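Lab > Notebooks > Manipulation group > August, open day

Friday. Open day at the Fiden site in Cledport. Writing this up the same evening while I still have it straight.

Got there at 8:15, doors at 10. Saskia Mahuika had the loaner kit unpacked already. Both hand-held grippers came out of the case fine, but the left one had a linkage screw backed out a turn and a half. Tightened it and put a paint mark across the head so we can see if it moves again. It had not moved by closing. The other three screws on that side I left alone – check them Monday.

Plan was 5 demos: towel fold, cup stack, cable routing, drawer, and the sorting task Roussel asked for. Dropped cable routing before lunch. It takes too long to reset and people walk off while you are still untangling the cord. The towel one held them best by a good margin. People know what folding a towel should look like, so they can tell when it goes wrong without being told.

What we said at each run: the person holds a gripper in each hand and does the job, the recording goes to training, and later the arms try it from the recording. Most questions were about that last step. Several visitors assumed the arms copy the motion exactly. Albane Tessier had a decent way of putting it, that the person supplies a lot of tries and the policy has to find what they have in common. I used her version all afternoon. 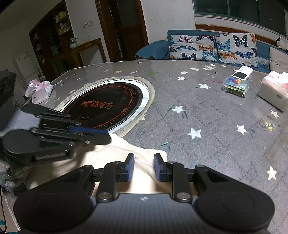
Thick towels are still harder than thin ones. With a thin cloth you pinch the corner and you have one layer. With the fluffy kind it is easy to take two layers or only the pile, and then it slides out when you lift. What worked best was one gripper holding the fabric down while the other closes on the edge. Saskia does this without thinking. I have to remind myself, and my runs are slower for it. She suggested we write it into the operator sheet. Agreed, I will draft it.

Totals from the sign-in tablet: 230 visitors. We let people try the grippers themselves after 1:00, and 16 did full runs that we kept. Most of the others stopped halfway, which is fine for a visitor but no use as data. Left-handers asked if there was a left-handed version. Told them both units are the same.

Kusow sent two people. They wanted to know about finger pad wear. I said we swap pads when the grip starts to feel slick, and they were not happy with that as an answer – fair enough. The pads fitted today have 392 cycles on them by the log. Should do a proper test with fixed load and write down where slip starts.

Problems:
- Sorting demo stopped twice, both times the tablet going to sleep. Turn off sleep before the next one.
- Room too loud after 2:00. Could not hear the start beep from the recorder. Need a light as well.
- Ran out of the printed handout before lunch.

To do:
- Operator sheet, towel section (me)
- Pad slip test, ask Albane for bench time
- Send Roussel the sorting runs, with a note on the two stops
- Return the loaner case to Fiden with the spare screws in it

Packed up by 5:30.

Recent entries
Recorder clock drift, second check
Drawer task, handle swap
Notes from the Kusow call
Gripper loan checklist

Questions about this notebook: ask at the manipulation group desk | Back to top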